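Bokiteo Community Driving Course
Unit 8: Junctions, Side Roads and People on Foot
Handout, revised September

Read this before the classroom session. Bring it with you to the practice drive on the Jenska route.

What this unit covers
How to approach a junction where the road bends, how to check a side road before turning, and how to share the space with people walking. Parking and reversing are in Unit 9.

1. Approach
Start looking early. On the Jenska route the first warning sign comes about 200 meters before the junction, and you should be off the gas by then. Check the mirror, signal, then brake. Do the braking while the wheels are still straight. A wide road makes your speed feel lower than it is, so look at the speedometer once before you reach the bend.

2. Signs
Shape and color come first, words second. A round red sign with a pale bar across it means no entry. Small plates mounted under a sign change or limit what it says. Read them too. They may give hours, distances or types of vehicle. If you can't read a plate in time, do not make the turn. Go on to the next one.

3. People on foot
Look along the sidewalk on both sides. People walking in pairs are often talking and may step off the curb without turning their heads. Slow down when a wall, hedge or parked van hides part of the sidewalk.

4. Light and shade
On bright days, trees throw dark patches over the curb and the edge of the road. A person in dark clothes is hard to see there. Put the visor down before the junction and keep the inside of the windshield clean.

A silver SUV is in the junction, two people are on the sidewalk to the left, and the round red sign stands near the entrance to the side road.

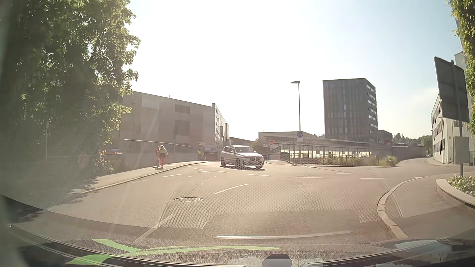
5. Position
Pick your lane before the bend and stay in it. Do not cut the corner when turning left. Leave at least 3 seconds behind the car in front, more in rain.

Before the practice drive
Read chapter 4 of the Bratu road book.
Draw the Jenska junction from memory and mark where you would look first.
Write down two places near your home where trees shade the sidewalk.

Practice drives leave from the Ballumum lot. Course code for the sign-in sheet: 1131.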